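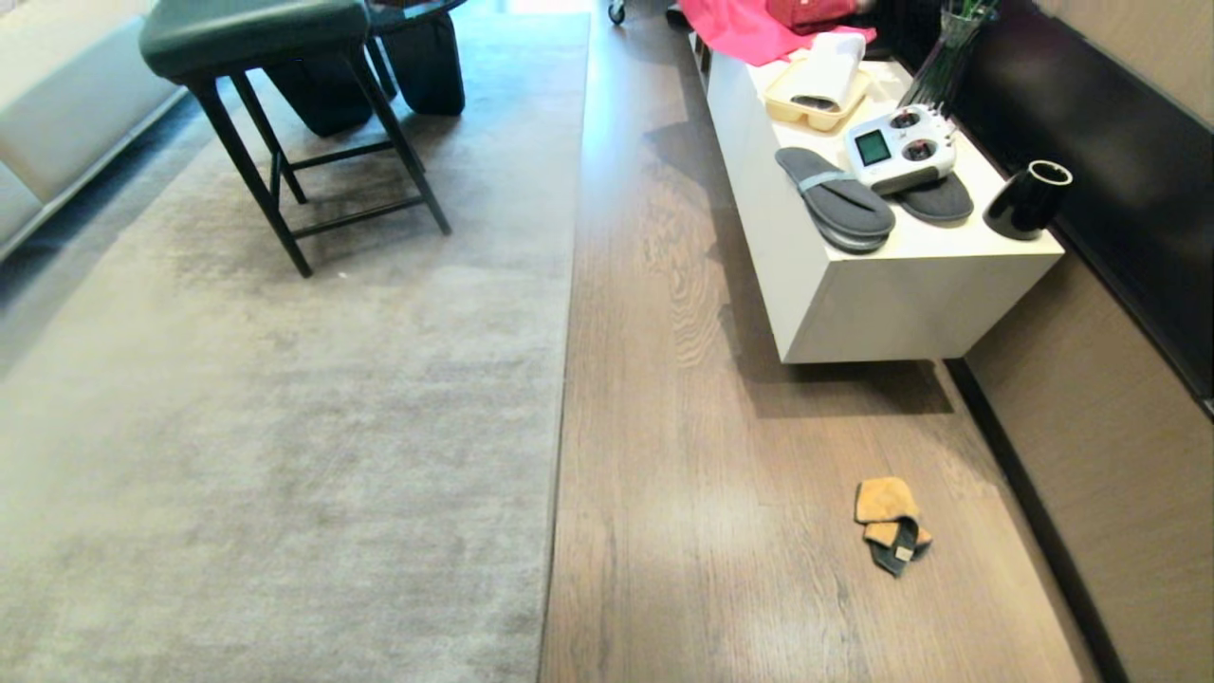
Thursday, the floor

I have lived with this rug for three winters and until this morning I'd have told you it was clean. It is long, it is pale grey and it has the kind of pile that keeps a record of everything. Brush it one way and it looks respectable. Brush it the other and it looks like a lawn after a fete. I ordered it from Pruriretti in a weak moment, along with a free sample of something called Nellunix that was supposed to lift stains and mostly smelt of pears.

The bar stool with the green seat has drifted onto the rug again. The stools are meant to live by the glass table, but they wander. The white cabinet is worse. It was bought to hold things inside it and now holds them on top: the pink cloth I keep meaning to fold, the red bag I keep meaning to empty. I looked at both for a while and decided that today was about floors.

Kettle on at 6, toast, then no more excuses.
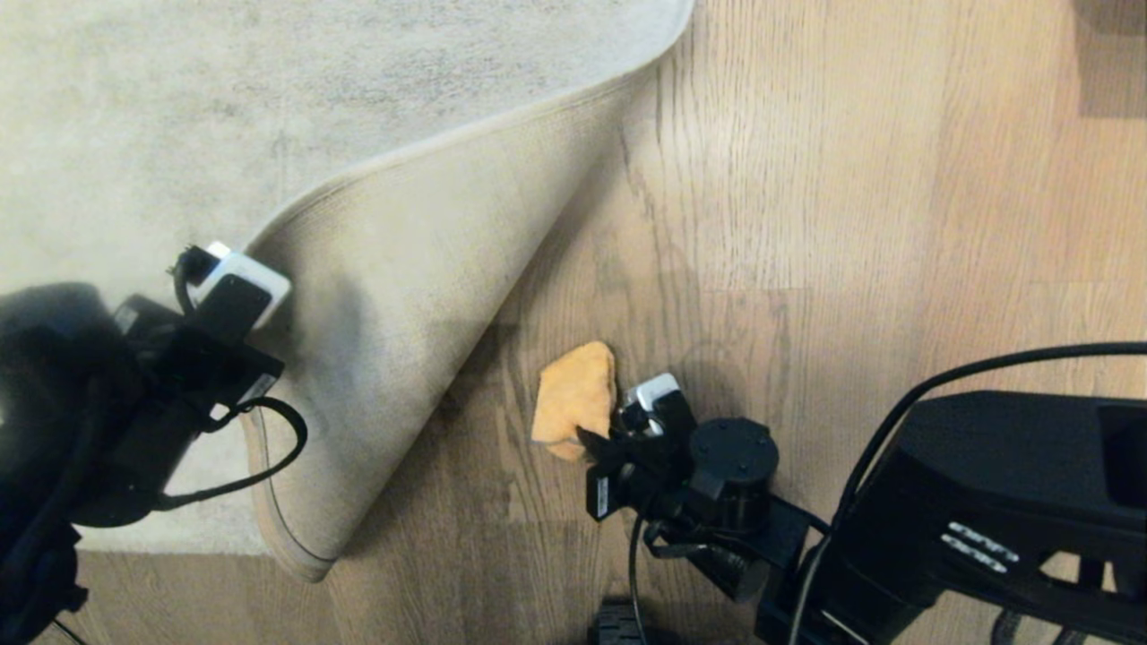
Page last changed: Thursday, 20:12

The corner of the rug is the bit I'd been putting off. Folded back, the underside is plain tan and rather smarter than the top, with a neat bound edge all the way round the curve. I did briefly consider living with it upside down. Under it is the good oak, knots and all, which I paid more than 20 quid a metre for and then covered up.

The orange cloth is the only one I trust on wood. The others came in a pack of 12 from the Bielecka shop on Sulness Road and leave fluff, so you clean the floor and then you clean up after the cloth. Along the grain, never across — my one firm belief about housework.

Still to do: the strip by the sofa, the cabinet top (see above, see also last month), and find out what that caster wheel at the far end squeaks against. Need more pears stuff, or something that works. Bread as well.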